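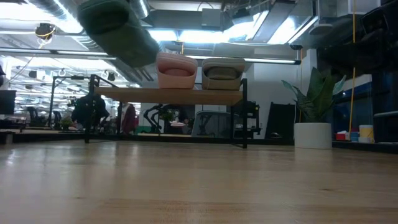

Most of you have heard bits of the dropping story by now, in the hallway or over lunch, and a few of you have asked for the whole of it, so I said I would write it up for this month's newsletter. It concerns the soft goods task on the Tosside bench, and a grip fault that hid from us for most of July. On the face of it the task could not be simpler. The arm picks up a piece of fabric, carries it over the table and sets it down where it has been told to. If you want a feel for why soft things give us such trouble, look at the dark green one up at the top left, hanging over the pale wood with its lower end pointing down toward the middle of the table. A rigid part stays the shape it was when you took hold of it, but fabric sags and swings and changes its mind, and a grip that was perfectly good at the start of a move may be holding on to very little by the end.

We had done 962 runs of the task before anybody raised a hand, and the overall numbers looked lovely. Then one afternoon, a little after three, an item slipped out during the carry, slid across the table and went over the edge onto the floor. That by itself is an ordinary sort of day with fabric, and we would have picked it up and carried on. The trouble was what the arm did next. It went right on to the place position, lowered itself, opened, went back home and wrote the run down as a success. So far as the log was concerned, there was a nicely placed item on the table.

You can imagine the quiet that fell over the desks after that! We stopped the bench and started going back through the recordings by eye, which took a good deal longer than any of us would have liked (thank you to everyone who gave up a morning for it, and to whoever kept bringing those little almond cookies). We looked at 393 runs, beginning with the newest, and found eight where the item had left the grip before the arm got to where it was going. All eight had been logged as good.

The cause was a setting, as it so often is. The Bernis controller checks the grip force once, right after the fingers close, and it can also keep checking all the way through the move. That second check had been turned off in the spring, back when it kept stopping the arm over thin cloth that hardly registers on the sensor at all. It was a sensible thing to do for an afternoon of testing. But the test settings were later copied over as the everyday ones, and the note about turning the check back on stayed behind in the old folder, where it was no use to anybody.

Now, a dropped piece of cloth hurts no one, and I don't want to make this sound more alarming than it was. What bothered us was the thought of the same settings file finding its way to the Khaemba bench, where the loads are heavier and where people do reach in between runs. We checked that bench the same evening and its settings were fine, I'm very glad to say. Still, an arm that believes it is holding something when it isn't, or the other way around, is a safety matter and we have written it up as one.

So a few things have changed. The check now runs through the whole move, with a lower threshold for thin fabric, and if the grip reading falls away the arm stops where it is and waits for a person to reset it. Settings for testing live in their own folder, and they expire at the end of the day. We have also asked for the first 100 runs after any settings change to be looked at by eye, and yes, I know how that sounds, but it goes faster than you would think with the playback sped up.

One request for those of you who work on the Tosside side of the room. If something lands on the floor during a run, please leave it there, press the stop and tell whoever is on the bench. I know the natural thing is to bend down and hand it back, and it is kindly meant, but the arm may still be moving and we need to know where the item fell.

The runs we haven't looked at yet are marked as unchecked, so please don't use them for the Cledaston report until the mark comes off. We expect to be through the rest before the next newsletter, and there is a sign-up sheet by the bench if you have an hour to spare and don't mind watching a great deal of cloth.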